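3.2 Family figures and the shape of pretend play

We turn now to the part of the study that gave us the most pleasure to carry out, and the most trouble to write up. As described in the previous section, the 43 children attending the Riltby centre had free use of the home corner each morning, and for the length of the project we changed only one thing in it, namely the set of doll families on the low shelf. The first set (Set A) held four figures of matching skin tone and fixed dress. The second (Set B) held 11 cloth figures of mixed ages and colouring, supplied without any suggestion as to who was related to whom. Educators were asked to put out whichever set the roster called for and then to carry on with their morning as they normally would, and we are grateful for the good humour with which they did this, even in October when the centre was short-staffed and half the room had colds.

Over the project we recorded 278 play episodes. An episode began when a child picked up a figure and gave it a voice, a name or a job to do, and ended when the last figure was put down or taken over for some other purpose (being posted through the letterbox of the play house was, after much discussion, counted as an ending). Two of us coded every episode separately, and where we differed we sat down with a pot of tea and the written notes until we had settled on a reading we could both live with.

The plainest finding is that children with Set B spent a good deal longer deciding who everybody was. With Set A this business was often over in a sentence: the tall one was Dad, the small one was the baby, and off they all went to the shops. With Set B the casting could take up most of the episode. Grandmothers were promoted to aunties and back again, cousins came to stay and wouldn't go home, and one figure in a knitted vest was for several weeks understood by all to be the bus driver, who lived with the family and had his tea with them.

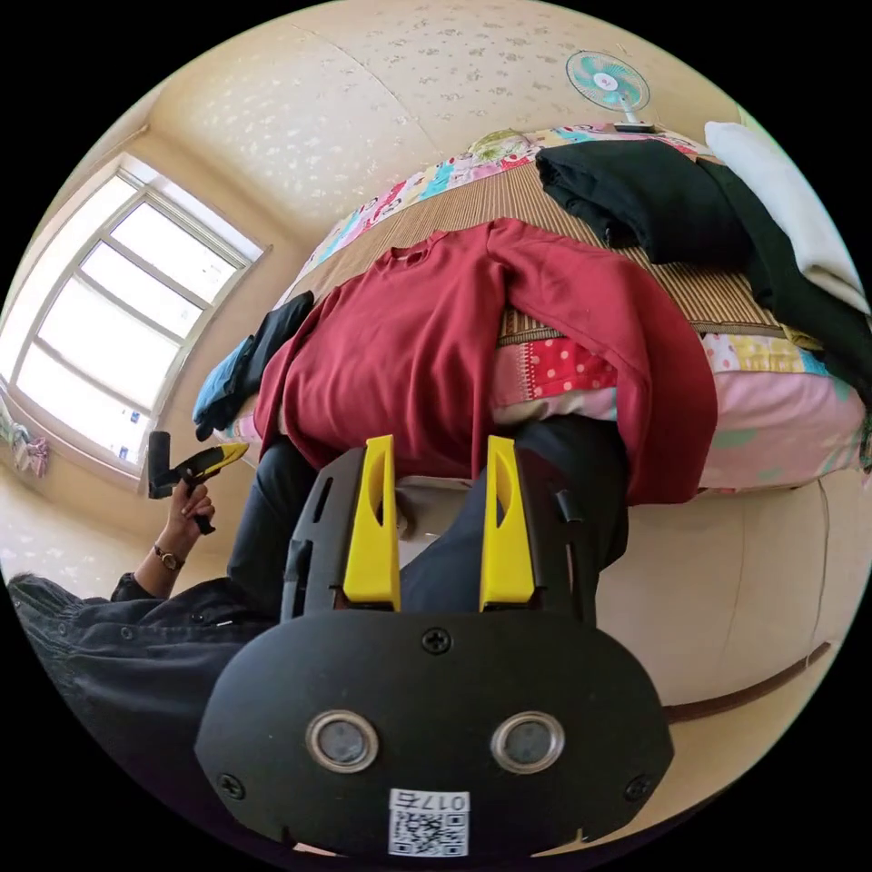 We had expected some of this, of course. Earlier work with the Drellero picture cards suggested that children will fill in relationships when the materials leave them open, and we had chosen the cloth figures with that in mind. What we hadn't planned for was how much of the negotiating would be about households outside the child's own. Children who lived with one parent happily set up homes with six adults in them, and children from large families would sometimes put a single figure to bed alone and then sit and look after it for a long while. We would caution against reading too much of a child's home life into such play — a point made to us very firmly by the educators, who know the children far better than we do.

Names deserve a word of their own. With Set A, children mostly used family titles, and proper names were uncommon. With Set B, proper names turned up early and tended to stick. Pongsiri, a name first given to a grandfather figure by one of the older girls, was taken up by the whole room and was still in use at our final visit. Inik was a baby, then a big sister, then for a short spell the dog. We don't think the names themselves matter very much, but a name that lasts from one morning to the next gives children something to come back to, and the longest stories in our notes nearly all belong to figures who had one.

There was also a difference in who joined in. Children aged 5 were the steadiest players with both sets, as their educators had told us they would be. The younger ones were more inclined to hover at the edge of Set A play and to be handed the baby, whereas with Set B they were more often given a part with some lines in it, perhaps simply for want of enough older children to go round. We can't separate the effect of the number of figures from the effect of their variety on the present design, and we say more about this among the limitations in Section 5.

Lastly, a small observation on care. The cloth figures were tucked in, fed and carried about far more than the firmer ones in Set A, and several parents told us at pick-up time that the bedtime routines had started to turn up at home with whatever toys were to hand. Softness may well account for part of it. A centre thinking of buying new figures needn't spend a great deal to find out; the whole of Set B, with spare clothes, came in well under the $1,000 we had put aside for materials, and what was left over went on blankets.

Figure 2.

3.3 Educator involvement

Educators entered the play less often than we had supposed they might, and generally by invitation. The commonest invitation was to be a visitor.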